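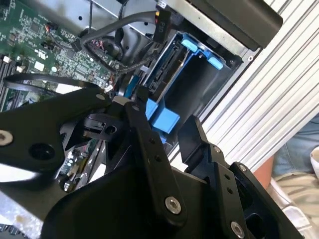
Is the Sullel passing net good enough for a quarterback to train with alone?

For short and medium throws it is, as long as you peg it down properly and don't expect the target pockets to last as long as the frame.

Sullel passing net: a season of use

Posted Feb 19, 2018

I coach quarterbacks and receivers at Chantharasri, a small American football club with one adult team and a youth side that plays flag. We train on half a football pitch (the round ball sort) and share the floodlights with two other clubs. Most of our players have jobs, so there are plenty of evenings when a quarterback turns up early and has no one to throw to. A net deals with that problem up to a point.

We had an Omex net before this one. It was a plain square of mesh on a folding frame, and it was stolen from the back of a car along with a bag of cones. I wanted something with marked targets this time, and the Sullel was the cheapest I could find that had them. I paid 2,530 baht for it at Grosteo, delivery included. It was bought with my own money and I have no connection with the maker or the shop.

What you get

The net comes in a long carry bag with a shoulder strap. Inside are the frame poles, two feet, the main net, a target sheet with five pockets, a bundle of elastic ties, four ground pegs and a sheet of instructions. The poles are steel and push together with spring buttons, like tent poles but thicker. They are numbered with stickers. Two of my stickers had come off in the bag before I opened it, which made the first build slower than it should have been. I have since marked the poles with paint.

The target sheet goes in front of the main net. It has one large pocket in the middle, two smaller ones at shoulder height and two low down at the sides. The low ones are more useful than I expected. A lot of throws in a game are meant to go low and away from the defender, and players hardly ever practise that on purpose.

Putting it up

The first time took me most of half an hour. The instructions show every step in one drawing and the arrows cross over each other. The order that works is feet first, then uprights, then the top bar, then the main net from the top corners down, and the target sheet last. If you hang the target sheet before the main net is tight, you have to take it off again.

With two people who have done it before, it is up in a few minutes. One person can manage, though the top bar is awkward if there's any wind. I am not tall and I end up tilting the whole frame back on to its feet to reach the upper ties.

The elastic ties are the usual ball-and-loop kind. They grip well. Four of them have perished over the season and I replaced them with ones from a market stall, which fit just as well.

Throwing at it

Charoen Limsakul, our starting quarterback, has used it more than anyone. His routine before practice is 100 throws, split between the five pockets, taken from a three-step drop and a five-step drop. I stood behind him with a notebook for a good part of the season. By the end of it I had 1,446 throws written down, and in 157 of them the ball hit the frame or missed the net completely. I am not offering that as a test of anything. It does show that the net is big enough for an adult who throws reasonably straight, and that you still need to think about what is behind it.

The balls stay in the pockets when they are thrown at normal speed. A hard throw from close range will sometimes go in and come straight back out, mainly in the large middle pocket, which is shallower than the others. That is annoying when you are trying to keep score. Slackening the ties on either side of the middle pocket helps a little.

On a miss, the main net stops the ball dead and drops it near the base. It doesn't send it back to you. Some nets are sold as rebounders and this isn't one, so bring several balls or be ready to walk. We use six.

Distance matters. Up to about fifteen yards the pockets are a fair target. At twenty they are small but still worth aiming at. Past that, a player is really just throwing at the net as a whole, and you would do better to put a bin or a folded towel on the grass and drop the ball on to that. You also can't practise any sort of arc over a defender with the target sitting at chest height. I mention it as a couple of parents have asked me whether a net is all their child needs. A net will help with footwork, release and aim. Timing with a receiver has to be learned with a receiver.

Stability

This is the weak part. The frame stands up well enough on its own on a still day, but a breeze moves it and a gust will put it on its face. The four pegs supplied are thin. In soft ground they pull out, and in our ground during the dry months they bent before they went in. I bought longer pegs in the first week and I now put a sandbag on each foot as well.

Indoors, or on artificial grass where you can't use pegs, sandbags are the only option. The feet have rubber ends that grip a sports hall floor but they don't hold the net still against a hard throw. It creeps backwards. We used it in a hall twice when the pitch was flooded and had to drag it forward every so often.

Wear

The frame has held up. There is surface rust round two of the joints where the coating has rubbed away, and one spring button sticks. A drop of oil sorted that out. The main net has no holes.

The target sheet is another matter. The stitching round the two upper pockets began to go after a couple of months, on the inside edge in both cases. Sombat Phromma, who looks after our kit, sewed them up again with fishing line and they have been fine since. The edge of the middle pocket is fraying too, though it hasn't torn. The colours have faded a lot. The white lines round the pockets were bright when new and now they are hard to pick out under floodlights, so I went over them with fabric paint.

You can buy a new target sheet separately, but I have not seen it in the shop where I bought the net and I don't know what it costs. I wrote to Sullel through the contact form and got a reply four days later telling me to ask the retailer.

The carry bag is poor. The zip broke in April, soon after I got it, and the bottom seam is held together with tape. Everything goes in only if you fold the net tightly, and at the end of a wet practice no one wants to do that. A cheap bag meant for a camping chair takes the poles nicely. The net goes in a rucksack.

Using it with younger players

Our flag players are between nine and thirteen and they like it a great deal, mainly as a game. We give one point for the middle pocket, two for the upper ones and three for the low ones. They use a smaller ball, which drops into the pockets easily. For the youngest I take the target sheet off and just let them throw at the net from close in, as the pockets can be a bit discouraging when you are nine.

Keep them away from the sides while someone is throwing. A ball that catches the upright comes off at an odd angle and quite quickly. And don't let anyone hang from the top bar. It isn't built for that.

Other uses

We tried it for snapping practice. The centre stands with his back to the net and fires long snaps into the large pocket from the proper distance. With the target sheet lowered by one set of ties, the middle pocket sits at much the same height as a punter's hands, and our long snapper now uses it every week.

It is no good for kicking. Punts go over it or hit the top bar, and a place kick from close range moves the frame even with both sandbags on. A kicking net is taller and narrower and you should buy one of those if that is what you need.

Compared with the old one

The Omex was heavier and stayed put better. It also went up faster, with its folding frame and nothing to number. But it had no targets, and the players got bored with it quickly – you could hear it in how many balls they threw before they wandered off to chat. The Sullel gets used more. If Omex sold a target sheet that fitted their frame I would probably have gone back to them.

Good points

Five targets at useful heights
Main net and frame are strong for the price
Low pockets are good for back-shoulder and sideline work
Works well for long snapping

Bad points

Pegs are too thin and need replacing
Stitching on the target sheet
Carry bag
Confusing instructions

Would I buy it again? At the same price I would, and I would add the cost of decent pegs and two sandbags before comparing it with anything else. For a club that leaves its equipment outside all year I would look for something with a better target sheet. For one or two quarterbacks who want to get their throws in before everyone else arrives, it does the job. Ours is going out again next week with the new paint on it, and I will add a note here if the stitching goes again.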